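Nurkeo Two-Handed Gripper Trials: README

Recordings and notes from comparing hand-held grippers on table-top bowl tasks. Release of 13 September 2019.

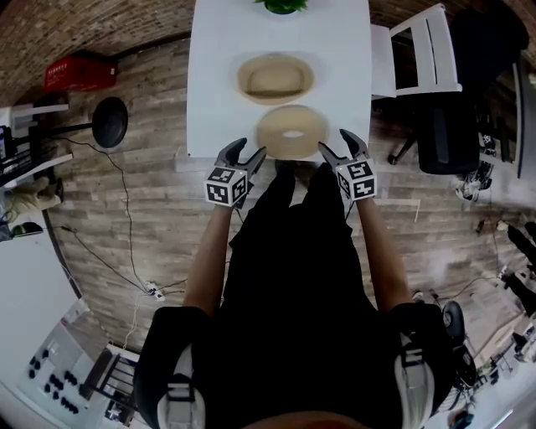

Vadine asked whether the marker cubes add enough weight at the wrist to change how people pick things up, and said the first release should have answered that before anything about jaw shape. It is a fair point. Both jaw types in this release were recorded with the cubes on, so the comparison between them holds, but the set can't tell you how either one would handle without a cube. A run with dummy cubes of different weights is planned for December.

What this is

The set was made to help us choose a jaw for the Oda arm. We had two candidates, a curved finger and a flat finger, and wanted to try both by hand before fitting either to the arm. One person holds a gripper in each hand and works at a white table. A head camera with a wide round view records the whole task. The position of each gripper is worked out afterwards from the black and white patterns on its cube.

No arm was run for any of the recordings. If you need motor currents or joint angles, this is the wrong set.

Contents

1,501 recordings were made. 1,000 are in the release, split as follows:

curved/ 495 recordings
flat/ 505 recordings

The remaining 501 were dropped, nearly all because one cube was out of view for more than two seconds at a stretch. They are kept on the Mazandarani server and can be had on request, but they have no position files.

Each recording has its own folder with these files:

head.mp4 video from the head camera, circular view, not flattened
left.csv position and angle of the left gripper
right.csv position and angle of the right gripper
jaw.csv opening of both jaws in millimetres
notes.txt task name, jaw type, result, anything odd

Times in the three CSV files are in seconds from the first frame of head.mp4. A blank row means the cube wasn't found in that frame. We have not filled the gaps.

Tasks

bowl_lift: lift one bowl with both grippers and put it back down
bowl_stack: put one bowl inside the other
bowl_swap: change the places of the near and far bowls
bowl_turn: turn a bowl a quarter turn without lifting it

bowl_turn was added late and only has recordings with the curved jaw. Leave it out if you are comparing success rates.

Results so far

711 of the 1,000 recordings are marked as a success in notes.txt. A success means the task was finished in one go, with no bowl dropped and no hand touching a bowl.

The curved jaws did better on bowl_lift. They follow the side of the bowl and it tips less on the way up. The flat jaws were easier to get between two nested bowls, so attempts at bowl_stack that needed a second try at the rim tended to go better with them. On bowl_swap we saw no difference worth reporting.

People also tire faster with the curved pair. We didn't measure this, it is just what came up in the notes.

Known problems

The cubes are lost most often when the wrists turn inwards over the near bowl. Expect more blank rows there than anywhere else on the table.

Positions near the rim of the camera view are worse than those in the middle. The lens correction we used is in calib.txt. If you have a better method, start from the raw video and ignore our CSV files.

jaw.csv reads 2 mm too wide for the left gripper in the earliest flat recordings. The folders affected are listed in jaw_offset.txt. Subtract 2 from the left column and they line up with the rest.

The room was in normal use during recording. Other people and furniture show up in the background, and things get moved between recordings. Don't rely on the background staying fixed.

How to load it

Unpack the archive, then run:

python check_set.py --root /path/to/set

The script prints the name of any folder with a missing file. To read a single recording:

python read_one.py --folder curved/0001

Both scripts need Python 3.6 or newer, with numpy and opencv installed.

Use and credit

Free for research and teaching. Please don't try to identify anyone in the videos. If you publish something based on the set, cite it as "Nurkeo Two-Handed Gripper Trials" and say which jaw folders you used.

Changes

1.1 bowl_turn added, jaw_offset.txt added
1.0 first release, three tasks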